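Dornex Two-Arm Demonstration Station

Bench-top recording for teams teaching robots by example
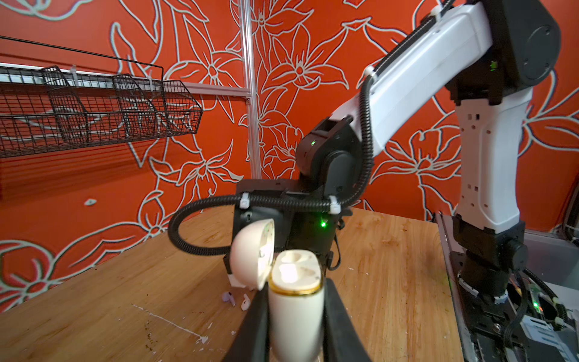 Earbud case task, seen from the wrist camera on the left arm. The second arm is behind the case.

If you have spent any time trying to teach a robot to do something fiddly with its hands, you already know that the learning part tends to get all the attention and the collecting part gets whatever is left over (usually a folding table and a weekend). We built the Dornex station for the collecting part. It is a complete two-arm setup for recording people doing a job through the robot, one example after another, for as many examples as your model turns out to want, and we have tried to make the long middle stretch of that work as comfortable as we can.

The idea is simple enough. An operator sits at the bench and moves a pair of hand controllers. The two arms on the table follow. Everything that happens, from the joint positions to the finger openings to the pictures from every camera, goes into one recording with one clock. When the episode is over the operator taps a foot pedal, marks it as a keeper or a discard, puts the objects back and starts again. A good operator gets into a rhythm with this, and we have done what we could to stay out of the way of it.

Why small objects

Most of our customers come to us after they have already done the big easy things, like blocks in a bin or cups on a rack. They want to move on to objects that have lids, hinges and pockets, and that is where two arms and close-up cameras begin to earn their keep. An earbud charging case is one of our favorites. It is small, it is smooth, the lid swings, and each earbud has a right way round. One hand has to keep the case steady while the other does the picking up, and if either hand is a little careless you will see it in the recording straight away. We use it as our own house test before a station leaves the Dimaculangan workshop, and we are happy to send you our written task sheet for it, along with the ones for zip pouches, pill organizers and battery doors.

What is in the kit

Two arms with matching parallel grippers, already calibrated to each other
Two wrist cameras and one overhead camera, with brackets
A pair of hand controllers and a seat-height stand for them
Foot pedal with start, stop and discard
Base plates, clamps and a bag of spare finger pads
The Skarnow recording software, with 2 seats and no yearly fee
A printed setup guide, and a shorter one for operators that can live on the bench

You will need to supply your own table and a computer that meets the list on our downloads page. Please do look at that list before you order. We would much rather have that conversation by email in January than on a support call with your boxes half unpacked.

About the wrist cameras

People ask about these more than anything else, so they get their own section. An overhead camera is lovely for seeing where things are on the table, but the moment the gripper comes down over a small object, the object disappears underneath it. The wrist view stays with the fingers. It lets the model see how the object sits between them and which way a lid is leaning, and it gives the operator a second opinion on the monitor during a slow approach.

The view is wide, and it will take in a good deal of whatever is beyond your bench. Some teams like a plain backdrop, and others prefer to leave the room as it is and change things around between batches so that the model does not become too attached to one wall. Both approaches work with our software. If you do plan to vary your surroundings, Skarnow lets you tag each batch with a short note, and you will thank yourself later for using it.

Recording with Skarnow

We have kept the software as plain as we could. There is one large window with the camera views, a counter for the session and a box for notes. Episodes are saved as you go, so a power cut costs you the one in progress and nothing before it. Every episode can be played back at the bench, trimmed at either end and split where a task has natural stages, such as opening, placing and closing.

New in this version is the review queue, which we are rather proud of. A second person can go through the morning's recordings while the operator carries on, and mark any where an object was dropped, nudged or picked up on the second try. You may well want to keep those! Plenty of teams find that a model does better when it has seen a few recoveries, and the queue gives you a way to label them so you can decide afterward how many to mix in.

Files export in the common open formats, and the raw streams are always kept beside them.

Specifications

Cameras: 3 (two wrist, one overhead)
Total weight, packed: 114 lb, in two cases
Setup time for two people: 2 hours from the printed guide
Warranty: 28 months on arms and controllers, 9 months on cables and finger pads
Operator training: one remote session included

Caring for the station

Finger pads wear, and on smooth plastic you will notice it sooner than you might expect. Wipe them down at the start of each session and change both pads on a gripper together. Check the cable conduit wherever it is tied to the arm, and leave enough slack for the wrist to turn fully both ways. Tabletops get scratched too, so if yours is a nice one, ask us for the bench mat.

Ordering

Stations are built to order at Dimaculangan and shipped by Zallanden, who also handle returns and warranty swaps. Schools and small labs can ask for the shared-use price, which covers the same hardware with extra seats for the software. If you already own a pair of arms and only need the cameras, pedal and software, write to us with the model and we will tell you plainly whether they will work together.

Page updated 06/02/2026

9 comments | 28 shares

Related items
Dornex Finger Pad Refill Pack
Dornex Bench Mat, Matte Gray
Wrist Camera Bracket, Left or Right
Skarnow Additional Seat
Three-Button Foot Pedal
Task Sheet Bundle: Lids, Hinges and Pouches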